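卓上把持アームの自作と、シミュレーション評価の信頼性について

1. 背景

自作アームの報告を読むと、たいてい「シミュレーションで動作を確認したうえで実機に移行した」と書いてある。確認とは何を指すのか、どこまで確かめたら移行してよいのか、そこまで書いた報告は少ない。本課題では共同工房Hirniaの作業台を借りて小型アームを組み、その前段階のシミュレーションにどの程度の意味があったのかを調べた。結論を急ぐつもりはないが、筆者は始める前より疑い深くなっている。

アーム本体は中古のサーボと3Dプリント部品で組んだ。手先はNarkonikの図面をもとにした2本指の平行グリッパで、指の板は工房の端材から切り出した。減速機だけはPeetersから取り寄せた。届いたものはカタログで見た印象より遊びが大きく、組み付けたあとで手先を指で押すと、目で見てわかるほど動いた。この遊びはシミュレーションのモデルに入っていない。入れ方がわからなかったというのが正確なところである。

2. シミュレーション環境

環境はMedaldenという台所まわりの場面集を使った。大理石調の台、食器、調理器具などが最初から登録されていて、部品の形状データを差し替えれば自分のグリッパで試せる。つかむ対象には卵を選んだ。壊れやすく、滑りやすく、失敗したときにごまかしがきかないと考えたからだ。

ところが、この環境の卵は割れない。殻の強度という項目がなく、いくら強く挟んでも形は変わらない。指と卵の間で働くのは摩擦係数と接触の硬さだけで、どちらも既定値のままなら、少々ずれた位置から閉じても持ち上がってしまう。濃い灰色の指の間に白い卵が立っている画面はいかにも成功らしく見えるが、挟む力が適切かどうかは画面から読み取れない。接触力の記録を開いて、はじめて実物なら割れていそうな値に気づいた。
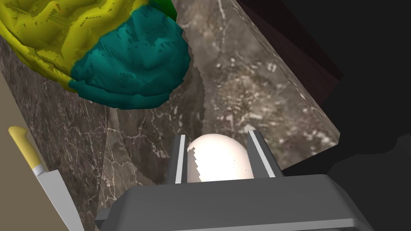 3. 実機との比較

シミュレーションでの把持成功率は、ほぼ100パーセントになった。開始位置を変えても結果は大きく動かず、この時点では制御がよくできているのだと思っていた。

実機では38パーセントだった。卵は高さのばらつく市販品を使い、台に敷いたゴムの輪に立てて置いた。失敗の内訳は、閉じる途中で卵を押し倒したもの、持ち上げる途中で滑ったもの、殻にひびが入ったものの3種類である。いちばん多かったのは押し倒しで、左右の指が同時に触れていなかった。減速機の遊びと、手で切った指板の反りが原因だろうと見ているが、片方だけを直した試験をしていないので断定はできない。

指の内側に薄いスポンジを貼ると滑りは減った。ただ、貼り方が毎回少しずつ違い、どの貼り方が効いたのかは後から追えなくなった。記録用紙に貼り替えの欄を作っておくべきだった。12月に入ると工房の暖房が朝のうち効かず、両面テープの付きも悪くなった。条件をそろえて比較したとは、とても書けない。

4. 場面の複雑さについて

Medaldenの説明には、物が多い場面で試せば実環境に強くなる、という趣旨の記述がある。これにも疑問が残った。場面に置かれる物の組み合わせが、こちらの作業とあまり関係しないのである。開いた指の向こうに鹿の頭の壁飾りが床に寝ていて、その先に灰色のコーヒーマシンが斜めになり、白い皿まで傾いている。台所として見れば無茶な配置だし、卵をつかむ練習としても何を難しくしているのか説明しにくい。

画像認識の学習なら、見慣れない物が混ざることに意味はあるのかもしれない。しかし本課題の制御は、卵の位置を座標で直接受け取っている。周囲に何が転がっていようと、指にぶつからない限り結果は変わらない。複雑な背景のおかげで画面は本格的に見えるようになったが、それで評価が厳しくなったとは考えにくい。枝角の形状は接触計算が重いらしく、この種の場面では計算時間ばかりが延びた。

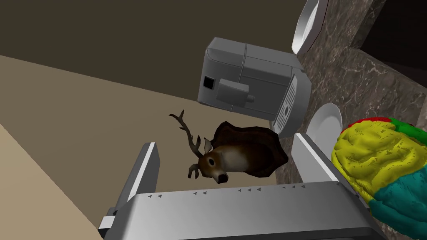

Rostyslav Tkachenkoからは、散らかった場面を無意味と言い切るのは早い、という指摘があった。座標を直接渡しているから背景が効かないだけで、そこをカメラの推定値に置き換えれば話は変わる、むしろ疑うべきは摩擦係数を既定値のまま使い続けたことのほうだ、という。後半についてはそのとおりで、反論できない。前半は、カメラを付けて試すまで保留とする。

5. 残った課題

摩擦係数を実測する。斜めにした指板に卵を載せ、滑り出す角度を測る方法なら工房の道具で足りる。

接触力に上限を設け、超えた試行は持ち上がっていても失敗と数える。この基準でやり直せば、上の成功率はかなり下がると予想している。

遊びのモデル化は見通しが立っていない。減速機を替えるほうが安いかもしれないが、替えた先の遊びも測らなければ同じことになる。指板の反りは定盤に当てて確かめ、反っているものから切り直す。

実機の数字も、そのまま信用しないでほしい。試験の後半では筆者が卵を置くのに慣れてきて、倒れにくい向きを無意識に選んでいた疑いがある。次は卵を置く人とアームを動かす人を分け、置く人には直前の結果を知らせない形で行う。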